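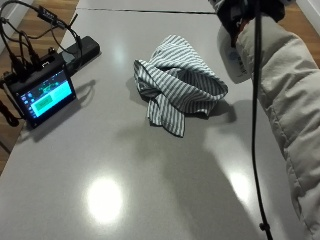
The striped cloth and the touchscreen, on the long table. See item 2.

HURNECK HOUSE TENANTS – MINUTES, May 9, 2024

In the chair: Līga Toom. Minutes: Ona Navickas. Apologies from Trundmont, who have sent apologies to every meeting so far and write them very nicely.

1. Minutes of the April meeting
Agreed, after "lively discussion" was changed to "discussion" in the item on parking.

2. Conference room, table
Līga reported that the striped cloth is still living on the table in a heap. The April meeting resolved that it be folded. It has been moved several times since then and folded at none of them. Escobedo asked whose cloth it was. Gendent thought it belonged to the room. The room did not comment.

Resolved: whoever uses the cloth folds it and leaves it at the far end of the table. If it gets dirty, it goes home with the person who noticed. Ona pointed out that this will stop people noticing. Carried anyway.

3. Cables
The black cables by the touchscreen were discussed for 15 minutes, one of the longer items this year. Escobedo wants them tied up. Gendent wants them labeled first, having once unplugged the wrong one during a call with a client. Līga suggested doing both on the same evening and asked for names. There was a pause.

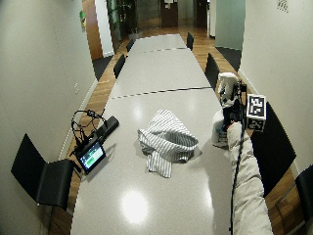
Ona will buy cable ties (a bag of 300 costs hardly more than a bag of 30, so we will be tying things up for years) and a roll of white labels. Spending limit of $30 approved. Anything that trails over the side of the table is to be dealt with first, as that is where people walk.

4. Chairs
All chairs to be pushed in at the end of a booking. Gendent said theirs always are. Escobedo said they had seen otherwise. Līga moved on.

5. Table surface
The glare off the tabletop was raised again. Options are a blind, a matte cover, or sitting somewhere else. The quote for the cover is $198, and the meeting went quiet at that. Left for now. People facing the bright spot may swap seats without asking.

The seams between the table sections collect crumbs. Wipe along them, not across.

6. Any other business
Escobedo asked if the meeting could be shorter. Discussed at some length.

Actions
Ona – ties, labels, receipt to Līga
Līga – put the folding rule on the door
Gendent – list of which cable does what
Trundmont – to be told

Next meeting to be set by email.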